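Pletport Device Returns, Nistley
Bench Operative, Handset Handling (part time, fixed term)

Reference: 3257/B
Closing date: Friday, September 9, 2022

Pletport receives used smartphones from trade-in customers and prepares them for resale or parts recovery. We are recruiting one bench operative for the handling line in the Borkum building. The contract runs to the end of December.

Duties
Unpack handsets and check the serial number against the delivery sheet.
Inspect the screen, bezel and corners of each handset and enter a grade from the wear chart.
Remove cases, screen films and SIM cards.
Wipe the bench top between batches and report new scuffs or grit.
Place graded handsets in the slotted racks, screen side facing left.

A normal shift covers 153 handsets. Grading is checked against a second reading, and operatives are expected to reach 89 per cent agreement by the end of week four.

Requirements
Steady hands and good close vision, with or without glasses.
Able to stand for two hours at a time.
Basic spreadsheet use.
Previous repair or warehouse work is useful but not required. Training on the Pavlović wear chart is given in the first week.

Hours and place of work
Twenty hours a week, mornings, Monday to Friday. The bench room is on the ground floor with step-free access. Bench tops are dark so that pale dust and chips show up during inspection.
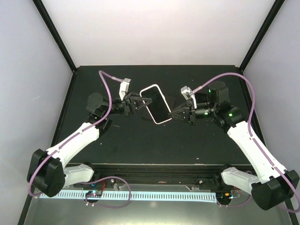
Smartphone held above the bench top, screen side up.

To apply, send a CV and a covering note of no more than 100 words to the Nistley site office, quoting the reference. Shortlisted applicants will be asked to attend a one-hour bench trial, which is paid at the normal hourly rate.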